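Wood Grain Gallery: The Pale Tabletops

Welcome to the tabletop page! I've been looking at wood up close for most of my working life and I still get excited when the light falls evenly across a pale top and all those fine lines come up at once. Gönül Akgül and I started this gallery in May, after a long afternoon at the Sultora workshop when we should have been sorting offcuts and ended up just staring at a table instead. Neither of us regrets it.

The idea is simple. We show light-colored wood, close enough to follow a single line with your eye, and we write down what we like about it. We don't name the species unless we have the paperwork from the yard, so please don't be disappointed if your favorite guess isn't confirmed. Plenty of pale woods look like cousins, and a finish can shift the color more than people expect.

We've left the colors alone as far as we can. On some screens the pale tones will lean yellow, on others a little pink. If everything looks gray to you, try turning up the brightness before you write to us (we've had that letter, and we loved it, but still).

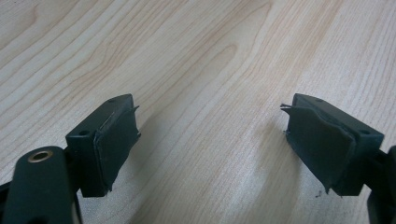
Curved grain on pale blond wood, with a darker band fanning out at upper center.

I could look at that sweep for an hour! The lines run along on their diagonal, soft tan and light orange, and then a group of them lifts and opens like a hand of cards. Gönül calls this kind of thing "weather," and the name has stuck with both of us. It's the first spot my eye goes to, and then I find myself following the quieter lines on either side.

For anyone new to this: the big sweeping shapes you get on a flat board come from the way the saw passes through the growth rings. Cut straight across the rings and you get tidy, narrow stripes. Cut along the side of the log and the rings come out as arches, loops and long stretched ovals. Small dips and bulges in the trunk do the rest. Two boards from the same log can look like they've never met, and that's half the fun of going through a stack with a flashlight at the Gondal yard. My record is 13 boards pulled out before I found the one I wanted, and then I put every one of them back in order, as you should.
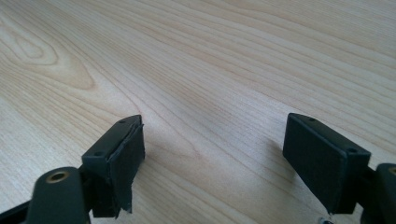 Matte tops are my favorite for this sort of looking. A high gloss is lovely on a box or a guitar, but on a table you end up admiring the window reflected in it and missing the wood. With a dull surface you can walk all the way around and the lines stay put, although the color seems to warm up or fade a bit as you go. Try it with your own kitchen table tonight – crouch down at one corner, then stand up slowly.

Caring for a pale top is easy enough. Wipe it with a damp cloth, dry it right after, and go with the grain. I keep coffee cups on a mat. Gönül doesn't, and we've agreed not to discuss it.

The next gallery, Jiris, covers darker boards and has 12 pictures in it already, with lots of ripple and a couple of very handsome knots. If you have a tabletop you're fond of, send it in! Daylight from the side works well, and late morning has been kindest to ours. Tell us where the table lives and how long you've had it, and whether anyone has named it.

Canan Yalçınkaya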